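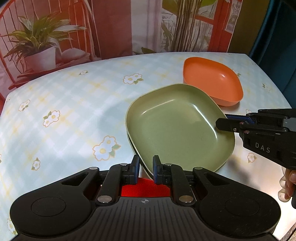
Stacking and nesting, session 4 of the housekeeping unit. Notes by Jennylyn Yap, for those who missed Monday. Last week was glasses, this week plastic tableware, the stuff you get in canteens, nurseries, day centres. Main rule: same shape goes with same shape. The two green dishes on the checked cloth are one on top of the other, a bit of the lower one showing along the side. Fine for a short stack. Orange one is the same rounded-square form but looks smaller so it gets its own place, don't drop it in the green just because it fits. Round goes with round.

Terms (will come up in May)
Nesting - one piece sits inside another, walls overlap.
Stacking - piece rests on rim or base of the one under it.
Jamming - nested too tight, wont pull apart. Usually put away damp.

Order of work
Clear a space first. Sort by shape, then size, then colour if the place you work in uses colour. Biggest at the bottom. Lower it in level, let go, check it rocks or not. If it rocks take it off and turn it. 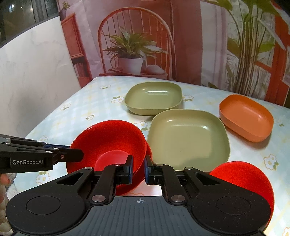 Bowls are harder than dishes. A round bowl has no corners to line up so people let go too early and it settles at a tilt, resting on one side of the one underneath. Lift it, straighten, set it down again. Don't press. Pressing is how you get jamming, see above. Keep bowls and dishes slightly apart while sorting so you can get hold of a rim without knocking the next thing.

Shelf height: Princess Barredo's handout from the Redbridge visit has the figures, read pages 2 and 3 only. The rest is about trolleys, we do taht later.

For next time: bring a tea towel. Try a stack at home with whatever you have, write down which piece you moved twice and why. Half a page is plenty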